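The Wumham Evening Arm

The brochure from Pitkänen said the arm could be taught any household task in an afternoon. It did not say whose afternoon.

I was working then for the Callthorpe Lettings Company, which managed 318 furnished flats and wished to manage them without touching anything. In each flat, at the end of each tenancy, a person had to go round and switch on the lamps to see that they still worked. This person was me. The company had decided I might be happier as a subscription.

So I was sent to Candotdale, to the showroom, with a notebook and a sandwich, to watch the thing being set up and say whether it was worth the money.
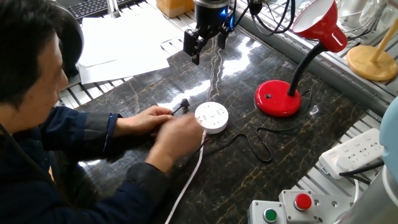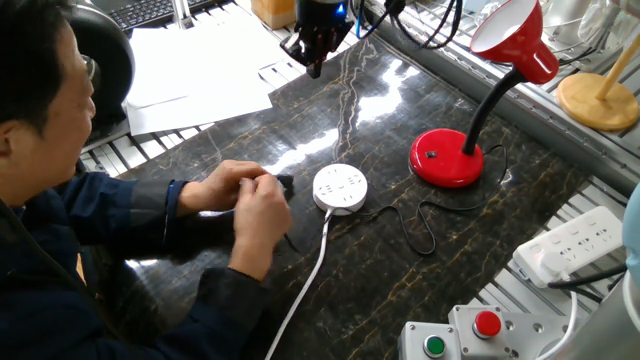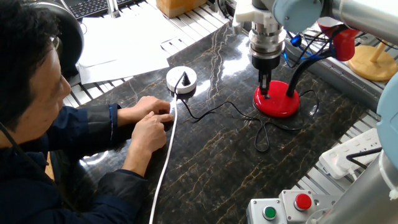
The Wumham Evening Arm at the Candotdale showroom, with the red lamp and the round white power strip.

"It's called the Evening," said the demonstrator, "for when the lamps go on." He had plainly said this before and had plainly once been proud of it.

I asked what the arm did about the plug.

"At the basic level, the plug is with the customer."

"With me, you mean."

"With whoever's nearest."

I wrote down: plug, whoever's nearest. I had been whoever's nearest for eleven years and had never seen it in print.

He explained the levels. Basic was 200 a month, and for that the arm would find the switch on a lamp and press it, provided the lamp had been placed, plugged in and faced the right way. Comfort was 318, the same as our number of flats, a coincidence he tried to make something of. At Comfort the arm could also press the switch a second time, should you want the lamp off. Complete was 488 and included the plug, but Complete was expected in March.

"Which March?" I said.

"We're very confident about March."

I was offered a go at teaching. You took hold of the arm, he said, and led it to where you wanted it, as you might an elderly relative towards a buffet. I led it to the switch. It was lighter than I had expected and rather willing. When I let go it stayed exactly where I had left it, which put it ahead of most of our tenants.

"Now press the green button and it'll do it by itself."

I pressed the green button. The arm rose, thought, came down on the switch with great delicacy, and the lamp came on. I am sorry to say I clapped. I had switched on thousands of lamps and nobody had clapped, and I had often done it with a bag in the other hand.

"And again," said the demonstrator, and it did it again, and the lamp went off.

"That's Comfort," I said.

"It's a trial. You get Comfort for the trial."

We had a cup of tea. I asked how the arm would get from flat to flat, seeing that ours were spread over the whole of the town and a good many were up stairs. He said the arm did not travel as such. The usual thing was to bring the lamps to the arm.

"All of them?"

"In batches. We'd suggest 5."

"And who would bring them?"

He looked at me for a while with real kindness. Then he looked down at my shoes, which were sensible ones, and I think he was working out the stairs.

My report was a page long. I put that the Wumham Evening Arm was well made, quiet and polite with a switch, and that it would suit a firm with one lamp and a person to stand beside it. I put that the plug was a weakness. Under "Would you recommend this product?" I ticked Yes, because I had seen by then how things lay.

The letter came on 1/26/24. Callthorpe had taken the Basic level, with an option on March, and there was to be a new post to go with it, Lamp Supply and Return, slightly better paid than the old one and with the use of a van. I was asked whether I knew of anyone suitable.

I go over to the depot in the mornings now, five lamps at a time, wrapped in bath towels. I put each one down, plug it in, turn it to face the right way and stand back. The arm presses the switch. I still clap sometimes — only for the first one, and only if the door is shut. Then I press the switch myself, as we are not on Comfort, and go and get the next.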